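**Leokadia Sowa** · thread

Mar 17, 2020

1/ I have worked in the kitting room at Hodadar for long enough to remember when "kitting" meant me, a stool and a radio. We check and pack learning toys. As of this winter the room also has a robot called Daro. A few of you asked what that's like, so, thread.

2/ First thing to know: it didn't take my job. It took the part of my job I complained about, and I've had to find new things to complain about. This has gone fine.

3/ The old way: a tray of returned wooden puzzles comes in, you put every loose tile back where it goes, you note what's missing, you send it on. Our best day ever was 76 puzzles. My thumbs remember it.

4/ The new way: Daro does the tiles. I do "exceptions." An exception is anything Daro doesn't like, and Daro has the tastes of a very old cat.

5/ Today's work, with the 3 and the 5 still off the board:

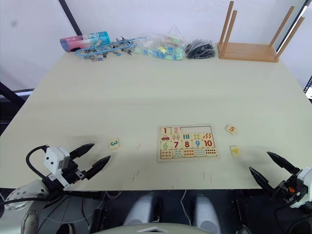

*Number puzzle on the bench, Daro's grippers open on both sides.*

6/ I know what you're thinking. A four-year-old can do that puzzle. Correct. A four-year-old will also put a tile in her mouth and go home at noon, and we can't get one on a service contract.

7/ What changed for us, the boring version: the shift sheet. There used to be a column for pieces per person. Now there's a column for "interventions," meaning how often you had to step in. My number went up the week I started paying attention. Flores in the front office asked if I was all right.

8/ I was fine! I was catching tiles put in upside down. An upside-down 6 is a 9 if you aren't looking, and then some kid in Livberg learns to count wrong and that's on us.

9/ We had a meeting about it. The sheet now has two columns, one for when the robot is stuck and one for when the robot is confident and wrong. The second one is the interesting one. It's also the one that doesn't go on the slide.

10/ Things I miss: talking. With everyone on tiles you talked all day with your hands busy. Now you watch, and it's weirdly hard to watch and chat. I looked away for a story about somebody's brother-in-law and came back to a tile on the floor.

11/ Things I don't miss: the thumbs. See post 3.

12/ The log says Daro has placed 1421 tiles since we started keeping one. The plan says 2000 by July. I asked who picked 2000 and was told it was "a round number." It is. I can't argue with that.

13/ Somebody replied asking if I'm training my replacement. I asked my supervisor the same thing, in those words. The answer had "journey" in it, so I asked again. Second answer: no cuts in this room this year, and they'll put it in writing. I have the email. I printed the email.

14/ Also I got a raise for the new job title, "cell operator." It's small. My mother thinks I work with batteries.

15/ Would I go back to the stool? On a slow afternoon, for an hour, with the radio. Not for a whole tray of returns.

16/ OK, break's over — there's a 5 that needs to go home. Muting replies till after shift.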